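Main page | Contents | Random article | Recent changes | Help

Box packing (household)

Box packing is the practice of placing loose household goods into cartons for moving, storage, mailing or donation. It covers the choice of container, the order in which items go in, the wrapping of breakable pieces and the closing and labeling of the finished box. The term usually refers to small and medium goods such as cups, bottles, jars, books, toys and folded cloth. Furniture and large appliances are normally dealt with separately and are covered under Furniture moving.

Containers

The most common container is the corrugated cardboard box. It is made from a wavy inner sheet glued between two flat sheets, which gives it stiffness at a low weight. The usual pattern has four flaps at the top and four at the bottom. The two long bottom flaps meet along the center line, leaving a seam that runs the length of the floor. Tape is applied along this seam on the outside, and on heavier loads a second strip is laid across it.

Boxes for household use are sold by volume or by what they are meant to hold. Small boxes are used for books, canned food and tools, medium boxes for kitchen goods, and large boxes for bedding and lampshades. A large box filled with books is likely to be too heavy for one person to lift and may split at the bottom seam.

Used boxes from grocery and liquor stores are widely reused. They cost nothing but vary in size, which makes stacking harder, and those that held produce may be damp or soft at the corners. Boxes with the top flaps cut off or tucked away are handy for short trips and for sorting at home, but they cannot be stacked without a separate lid.

Plastic totes are an alternative to cardboard. They keep out water better and can be used for many years, and some moving firms rent them by the week. The Totura, a folding crate with a hinged lid, is one such rental type -- it collapses to a flat panel when empty and is returned to the firm after the move.

Work surface

Packing is easier at waist height than on the floor. Tables and kitchen counters are the first choice, and a bed is often used in rooms that have no table. A bed gives a wide surface on which goods can be spread out and sorted, and anything dropped on it is less likely to break. Its drawbacks are that it gives way under weight, so that a filled box may lean, and that small round items tend to roll into folds in the sheet. Bedding is generally the last thing packed in a bedroom for this reason, or the bed is stripped and covered with an old sheet before work begins. 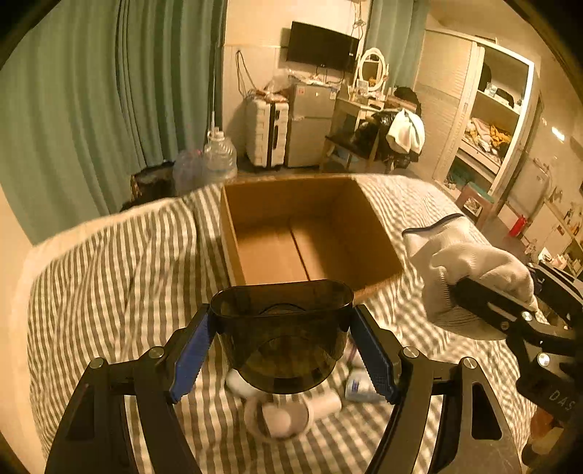

Small loose items are commonly gathered beside the box before any of them is packed. This allows the packer to judge how much there is and whether the box is the right size. Items of different shapes are often mixed in one carton, particularly from bathrooms, bedside tables and desks, where a single box may take in bottles, a cup and small lidded pots. A tinted, see-through cup with an oval rim and a white bottle with a blue-and-white label, like those over the striped sheet, call for different handling: the cup is open and hollow and can hold something smaller, while a bottle needs its cap checked and is best stood upright. Round containers are wedged in place with cloth or paper. Work gloves, such as the white knit pair member seen on the right hand at the bedside, protect the skin from cardboard edges and dust, although some packers take them off for taping.

Order of packing

Heavy and flat items go on the bottom and light or fragile ones on top. In a box of mixed goods the usual sequence is to lay a cushion of crumpled paper or a folded towel on the floor of the box, place the heaviest pieces against the sides, fill the middle, and then close the gaps with socks, dishcloths or more paper. A box is considered full when nothing shifts as it is tilted gently. One that is packed above the rim will not close flat, and one with empty space under the lid may be crushed when another is set on it.

Cups and glasses are wrapped one at a time and packed upright, rim up or rim down depending on local habit. Both methods are in use. Laying them on their sides is generally avoided for glass, though it matters less for plastic. Nesting saves room, but cups pushed tightly together can stick.

Liquids are a frequent cause of damage. Caps are tightened, taped or covered with a square of plastic film under the lid, and bottles are put in a sealed bag. Medicines and toiletries needed during the move are kept out and carried by hand.

Labeling

A label normally gives the room, a short list of contents and, where needed, the words "fragile" or "this side up." It is written on at least one side of the box as well as the top, so that it can be read in a stack. Some households number their boxes and keep a list. The Zheng sheet, a printed form used by several small movers, has 80 numbered lines with a column for the room and another for condition on arrival. Larger moves need more than one sheet.

Professional packing

Moving firms offer packing as a separate service, charged by the hour or by the box. The regional mover Harthorpe keeps a stock of 3000 cartons in 10 sizes and buys back clean ones after use. Its packers work one room at a time and leave the kitchen until the second day. Goods packed by the owner are often treated differently from goods packed by the firm when a claim for damage is made, and terms vary from one contract to another.

Reuse and disposal

Cardboard boxes can be flattened and recycled once the tape has been removed, where local rules require it. Boxes in good condition are passed on to neighbors or taken to exchange points. The exchange in Bultlow recorded 3372 boxes handed in over one year, with the busiest month being June. Paper used as filling can be recycled if it is clean and dry.

See also: Corrugated board; Furniture moving; Home storage; Packing tape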